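4.2 Collecting demonstrations by hand

Tustudmont Robotics Notes, January. Posted by the Parkent manipulation group
Shares 20 | Comments 3

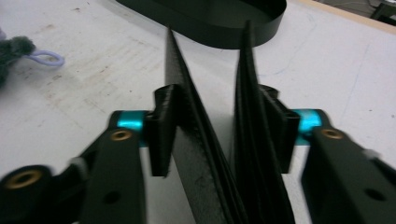
Figure 3. Hand-held gripper closed on folded black fabric, seen from the tool's own camera.

Lullex, commenting on the draft of this section, asked why we did not simply drive the arm by remote control for every task, given that the remote setup was already running and records joint angles directly. The question is a fair one and we take it up first.

We began with remote control. The operator sat at a desk two meters from the arm and moved a small leader arm, and the follower copied it. For rigid parts this worked well enough. For cloth it did not. The operator could see the fabric on the monitor but could not feel when the fingers had taken hold of it, and most operators closed the gripper harder and longer than they needed to. Several also slowed down near the table, which left long stretches of almost no motion in the recordings. A policy trained on those recordings copied the slow parts along with everything else, and would sometimes hover above the cloth without closing.

With the hand-held tool (Figure 3) the demonstrator holds the gripper directly and does the task at the table. The fingers are printed, and the camera is fixed to the tool so that both finger pads stay in view. The force at the pads comes back through the demonstrator's hand, and people tend to handle the cloth at close to their normal speed. The cost is that we no longer have joint angles. The path of the tool has to be recovered from the video and the motion sensor, and then checked against what the arm can reach.

We collected 468 demonstrations in total for the fabric tasks. Of these, 291 were made with the hand-held tool and the remaining 177 by remote control. All were made at the same bench, and the demonstrators were asked to use one hand for the gripper and to keep the other hand away from the cloth. Each session was limited to 20 minutes, after which the demonstrator took a break or handed over to someone else. We set this limit after the pilot, when recordings from the end of long sessions showed more dropped folds and more second attempts.

A demonstration was kept if the final state of the cloth met the task rule and the tool path could be recovered for its full length. Second attempts were allowed. We did not cut them out, and we think this matters — a policy that has only seen clean first grasps has no example of what to do after a miss. Demonstrations in which the cloth left the table were thrown out. After filtering, 184 of the hand-held demonstrations remained in the training set. Most of the losses came from path recovery and had little to do with the task itself. Fast wrist turns were the main problem, followed by moments when the fabric covered so much of the view that the tracker had few fixed points on the table to work from.

Black cloth was harder than we had planned for. The gripper is also black, and in many views the edge between the pad and the material is hard to find. We considered printing the pads in a lighter color and decided against it for this round, as the pads on the arm would have had to be changed to match. The metal spacers gave the tracker a usable reference in the meantime. They are teal-blue, one on each finger, and easy to separate from cloth and plastic by color alone. We take the finger opening from the distance between them after correcting for lens distortion.

The table was left as it was between sessions. Stains and pen-like marks on the surface were not cleaned off or masked, and other items were allowed to lie near the work. In an earlier test on a clean sheet, the policy did well on the sheet and poorly anywhere else.

Remote-control recordings were kept for one purpose. We used them to fit the delay between a commanded grip and the moment the fingers stop moving, which the hand-held tool cannot show. This delay was then added to the hand-held data before training. The procedure follows the Lam protocol with one change — we fit a separate delay for opening and for closing, as the two differ on our arm. Results with and without the correction are given in Section 5.1.

Contact: Parkent manipulation group, Tustudmont | Copyright Tustudmont Robotics Notes | Back to top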